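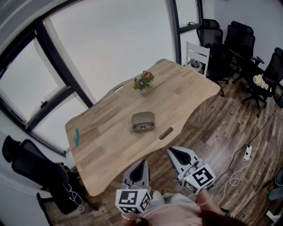

The working group on hand-held gripper demonstration at Plisedum is recruiting paid participants and one part-time protocol editor for the second round of its practice guideline. The guideline covers how manipulation tasks are demonstrated by people holding instrumented grippers, how the workspace is set up beforehand, and what is written down afterward. The current draft, version 2, was written mostly around benches with straight edges and bolted fixtures. Much of the real work is done in ordinary rooms, at a table with a curved edge and cable slots cut through the top, with an eyeglass case and a potted primrose as the objects and a power strip on the floor beside the operator. The draft has to be usable in both settings, and the clauses below are the ones to be tested.

## Clauses under test

**4.1 Floor and cables.** Power strips and loose cable are to be placed outside the operator's standing area or fixed down. The draft does not define "standing area." Two definitions will be compared: a fixed distance from the table edge, and a zone walked and taped by the operator.

**4.3 Table features.** Slots, grommets and edge profiles are recorded in the setup sheet. Small objects are not to be started over an opening unless the task calls for it.

**4.6 Fragile and personal items.** Eyeglasses, live plants, ceramics and similar objects are allowed. Each needs a named owner or a stock number and a stated limit on handling. The limit is currently written in free text, and we want to replace this with a short scale.

**5.2 Marker visibility.** Where grippers carry printed fiducial markers, faces are checked for scuffs, glare and finger coverage at the start of each block. Grip posture is the operator's choice as long as the faces stay clear.

**5.4 Window light.** Blinds, if fitted, stay in one position for the length of a block. If there are none, the operator notes the sky condition at start and end.

**5.7 Hair, sleeves and jewelry.** The draft says "secured where practicable." Comments on version 1 split between those who wanted a firm rule and those who wanted the clause removed. Participants will work under both wordings.

**6.1 Rest.** A block is limited to 30 minutes. The rest period between blocks is open and is one of the main questions for this round.

## Participants

We need 12 participants. Each attends two sessions at the Lalside site in December. A session runs from 9:00 a.m. to 1:00 p.m. and includes a briefing, the demonstration blocks, rests and a written debrief.

You should:

- be 18 or older and able to stand at table height for a full block
- have normal or corrected vision
- be able to read and mark up a technical document in English
- have no current wrist, hand or shoulder injury

Prior experience with grippers is not required. Half of the places are held for people with none. Left-handed applicants are encouraged, as clause 5.2 was drafted by right-handed people and it shows.

During each block you will perform short pick, place, open and close tasks from a printed card, following one version of the guideline. You will be asked to stop and mark the card whenever an instruction is unclear, cannot be followed, or conflicts with another. Speed is not scored. Deviations are recorded against the clause and not against the participant.

Video from the gripper and head cameras may include hands, clothing and parts of the room. It is stored at Medve under a participant number. You may withdraw a session up to 30 days after it was recorded, without giving a reason. Payment for completed sessions is not affected.

Payment is $100 per session, made after the debrief. Travel within the county is reimbursed on receipt.

## Protocol editor (part-time, fixed term)

The editor attends the sessions, collects the marked cards, and turns them into change proposals for version 3. The workload is around 12 hours a week until the draft goes to ballot. The post reports to Szabolcs Halász.

Required:

- experience editing standards, test methods or work instructions
- consistent use of "shall," "should" and "may," and willingness to argue about it
- ability to keep a comment register in a plain spreadsheet

Useful, not required: familiarity with camera calibration, with manual handling guidance, or with the earlier Treruvia bench protocol, from which sections 4 and 5 inherit their numbering.

The editor does not vote on the draft. Applicants currently employed by a supplier of gripper hardware should say so in the first paragraph of their letter.

## How to apply

Participants: request the screening form from Máté Szűcs at the Plisedum front desk. The form takes one page. State your dominant hand and which mornings you can't attend.

Editor: send a letter, a résumé and one page of a procedure you have edited, with changes visible, to Szabolcs Halász. Remove anything confidential first. Samples over one page will be read to the end of the first page.

Copies of version 2 are sent on request to anyone applying for either role. Comments from people who do not want to take part are also accepted, on the same form, with the clause number in the left column.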